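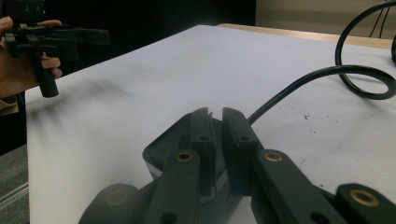

Benedikt Marti wrote to this office in the spring to say that the reading room at Hislow should close at five, as it did when he was a student, and that a public library which stays open until nine on weeknights is spending money on lamps. His letter was courteous and ran to two pages. It deserves a fuller answer than the short acknowledgment he received, and the question he raises is now before every library in the district.

The proposal under discussion would reduce evening hours at the Hislow and Stinditz branches from four nights a week to one. The savings would go toward the purchase of new materials, which have been underfunded for a long time. Those who support the change are not opponents of libraries. Many of them use the branches every week and would like to find more on the shelves when they do. Their argument should be met on its merits.

It is the position of this essay that the evening hours should be kept, that the case for cutting them rests on a poor measure of use, and that the book budget should be repaired by other means.

What the Door Count Measures

The figures most often quoted come from the counters at the entrance. At Stinditz, the counter records nearly 900 visits in an ordinary week, and a small share of those fall after five o'clock. Set side by side, the afternoon looks busy and the evening looks idle. On that basis a reasonable person might conclude that the evening serves very few residents and costs a good deal to provide.

A door count records entries. A parent who comes in at three to return a picture book and leaves two minutes later is one visit. A nursing student who arrives at half past five and works until closing is also one visit. The count treats the two as equal, and for certain purposes that is acceptable. It tells the branch how often the mats must be cleaned and how many people pass the notice board. It says very little about how much of the library is being used, or for how long, or what a resident would do if the doors were locked.

The branches have kept a second record, though it is seldom cited. Staff at Hislow note the occupied seats in the reading room on the hour. In the late afternoon the room is often half full. Between six and eight on a weeknight it is fuller, and the same seats remain occupied from one hour to the next. The people in them are working through licensing manuals, tax forms, coursework and job applications. They come at that hour for the plain reason that they are employed during the day.

Who Would Be Asked to Adjust

Supporters of the reduction have suggested that evening users could come on Saturday. Some could. The district should be careful, however, about assuming that a free evening and a free Saturday are the same thing. Retail and hospital work fills weekends. Parents who share the care of children often have one or the other. A person preparing for an examination needs several sittings in a week, and a single long one does not take their place.

It has also been suggested that evening users could study at home. This would be good advice for a household with a spare room and a reliable connection. The residents who fill the reading room at seven have, for the most part, already considered their kitchens. They have chosen a chair in a public building, sometimes after a bus ride in the dark, and that choice should be given some weight.

There is a further group, less often mentioned, that would lose a great deal. The conversation circle for new speakers of English meets at Stinditz on two evenings. It began with 12 regular members and now has 17, which is as many as the room will comfortably hold. The members work in kitchens, warehouses and private homes. No daytime version of the circle has ever lasted beyond a few weeks, and two were attempted.
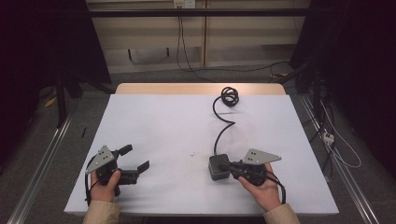
The Cost of an Evening

The cost of opening in the evening is real, and those who defend the hours have sometimes spoken as if it were not. Each branch requires two members of staff after five, one of whom must be qualified to close the building. Heating is a significant expense from November onward. Security was contracted separately until last year and is now shared with the recreation office, at a lower rate.

Against this, a building is costly whether or not it is open. The roof at Hislow must be maintained, the insurance paid and the catalog system licensed for every hour of the year. The additional expense of an evening is modest when set beside those fixed obligations. A district that has already paid for a reading room receives poor value when it locks that room at the hour most wage earners are first able to reach it.

The materials budget presents a separate difficulty, and it should be treated as one. It has fallen behind for three reasons known to anyone who has read the annual statements. Subscriptions have been renewed without review. Duplicate copies have been ordered by two branches that stand a short ride apart. Donations, which were once solicited every autumn, have not been solicited at all in recent years. None of these has anything to do with the hours.

The Example of Kelmendi

The town of Kelmendi made the choice now being proposed here. Its library gave up four evenings and kept one. The change was introduced as a trial, and the stated intention was to review it after a year. The review was brief. It found that evening visits had declined, as visits to a closed building will, and it recommended that the remaining evening be considered for closure as well.

What the review did not record was the effect on daytime use. Supporters had expected evening readers to move to the afternoon. A modest number did. Library cards issued to adults of working age fell in the same period, and they have not recovered. Some 600 cards lapsed without renewal, and it would be unwise to attribute every one of them to the change in hours. People move away, and others find they can borrow what they want on a telephone. Even so, a library that had hoped to hold its readers did not hold them.

The book budget at Kelmendi did rise for one year. In the second year the savings were absorbed into the general account. Those who believe that money released by shorter hours will remain with the library should ask what rule would keep it there. No such rule appears in the present proposal.

A More Suitable Course

Four steps are recommended. The first is that seat counts be published beside door counts, so that residents and elected members may judge use by both. The second is that the two branches place their orders together, beginning with reference works and large-print titles, where duplication is greatest. The third is that subscriptions be reviewed every year, with the results made available at the desk for anyone who wishes to read them.

The fourth concerns the evenings themselves. If four nights at each branch cannot be sustained, the branches might alternate, so that at least one reading room in the district is open on every weeknight. This would ask something of staff and something of readers, and the bus connection between Hislow and Stinditz is poor after seven. It is nonetheless a far smaller loss than the one proposed. It could also be reversed within a month if it proved unworkable, and a trained closing staff, once dismissed, is slow to rebuild.

Mr. Marti observed in his letter that in his student days the early closing taught young people to plan their time. That may well have been so. The reading room of that period served students, and its hours were drawn around theirs. The people who use it now after dark have had their time planned for them by an employer, a shift schedule or a school pickup, and they have arranged what remains with some care. He is invited to visit on any weeknight. The chairs by the periodicals are usually taken by half past six, but there is a bench near the atlases, and the staff will be glad to show him the seat records if he asks for them at the desk.

Written comments on the proposal may be left at either branch during opening hours, including the evening ones.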